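What the Clulness Badge Does and Doesn't Tell You

Members have been asking whether we plan to apply for the Clulness Badge, the new rating for small nonprofits. Plevus got theirs in November and put it at the top of their donation page, and two of our regular donors wrote in wanting to know where ours was. Fair question. My answer for now is that I'd like to see more before we send anyone a check.

The application costs $559, plus $300 a year to keep the badge current. For that you fill out a form with 6 sections, upload your last tax filing, and get back a score out of 100. I read the whole form over a weekend. Four of the sections are about paperwork: do you have a conflict of interest policy, do you post your board minutes, that kind of thing. We do most of it already. One section asks about fundraising costs. The last is called "Impact," and it lets you describe your own results in your own words. As far as I can tell, no one calls to check.

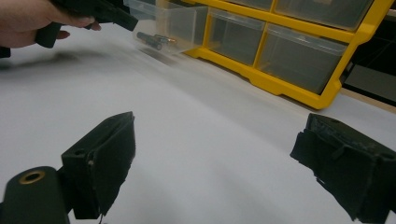
Tymofii Fedoruk, who sits on our board and used to run grants at Ondberg, is more open to it than I am. He says funders like a shortcut, and a badge can get a small group past the first cut. Maybe so. I asked him which funders had told him that, and he named one, the Bickerstaff fund, which already has our reports going back to the start. They have never asked us for a score.

I also wrote to Clulness to ask how many applicants get turned down. The reply thanked me for my interest and attached the brochure — the same one I had quoted in my question.

Vichien Panyasiri will bring the full form to the next board meeting, and members are welcome to sit in. If you give to a group that has the badge, I'd be glad to hear whether it made any difference to you. Our own minutes and tax filings are at the front desk, and you can read them for free.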